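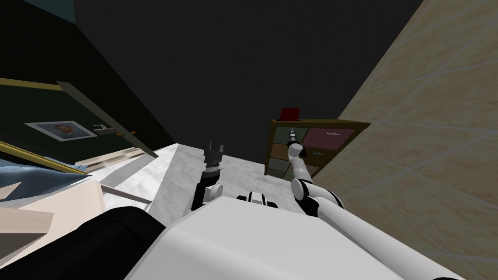

Two Grippers, One Bedroom
Lakmont's Household Robotics Laboratory puts its end effectors through a simulated home before the hardware is purchased

By Thierry Sabatier

The purchase order had been drafted twice and withdrawn twice. By the start of the year the Household Robotics Laboratory at the Lakmont Institute had a two-armed robot, a budget for one type of gripper, and two suppliers whose data sheets were nearly impossible to compare. Zandus quoted its closing force at the fingertip. Sasto quoted the force at the motor. Neither company published figures for the tasks the laboratory had in mind, which involve drawers, cabinet fronts, bed linen and door levers.

Pavithra Raju, who directs the laboratory, decided that the question would be settled in simulation. Over several months her staff built models of both grippers from the suppliers' drawings and mounted them in turn on a model of the robot. Each gripper was then given 2000 attempts at the same set of household tasks, in rooms that differed in layout, floor and wall finish, and furniture.

"We had been arguing from brochures," Dr. Raju said. "I wanted an argument from our own work, even if it was work done in a computer."

The rendered bedroom shown with this article is one of the rooms in the set. It has a marble floor, a tiled wall and a bed along the left side, and the strip of open floor leading to the shelf unit is narrow. One arm is held upright with its black gripper open toward the ceiling. The other reaches across to the front of the wooden unit. The laboratory refers to this family of trials as "reach and rest," and they proved to be the most useful in the program.

Ariel Marquez, the engineer responsible for the controller, explained that the resting arm matters as much as the reaching one. A gripper that is wide at the wrist limits where the idle arm can be parked. In tight rooms the Zandus model, which is the stronger of the two, came into contact with furniture more often while it was doing nothing at all. The Sasto model is slimmer and passed more easily, but it lost its hold more often on the heavier drawers.

The controller, known in the laboratory as Javier, was not altered between the two series. Mr. Marquez regards this as the main strength of the comparison and also as its main weakness. Javier was first tuned on a Sasto product, and some of its habits in approaching a handle may favor the shorter fingers. A third series, with the settings adjusted for the Zandus model, is planned.

Camera placement was examined at the same time. Laurențiu Cozma tested 3 mounting positions on the simulated robot: one at the wrist, one high on the body and one lower and farther forward. The wrist position gave the best view of small handles and the poorest view of everything else. With the high position, the robot's own shoulder and body could hide a large part of the floor. Mr. Cozma has recommended that 2 cameras be fitted, one at the wrist and one on the body, and that the forward position be dropped.

There is disagreement within the group over how far such results can be trusted. Habibur Debnath, who maintains the laboratory's physical test bench, points out that cloth remains difficult to model. A simulated blanket folds and slides in ways that a real one does not, and both grippers scored higher on bedding than he considers believable. He has asked that the bedding scores be left out of the final ranking until they can be checked on the bench with loaned hardware. Dr. Raju has agreed to the request.

Without those scores, the two products finish close together. The Zandus gripper leads on drawers and door levers. The Sasto gripper leads on shelves and on all work in narrow rooms. The laboratory's interim report, issued on Tuesday, July 22, 2025, makes no final choice. It recommends a short loan of each gripper and sets out the bench tests to be carried out, beginning with bed linen.

Both suppliers have received copies of the report. Sasto has offered a loan unit with an alternative set of finger pads, and Zandus has asked for the wrist clearance data. The room models will be made available to other departments of the Institute on written request to Mr. Marquez.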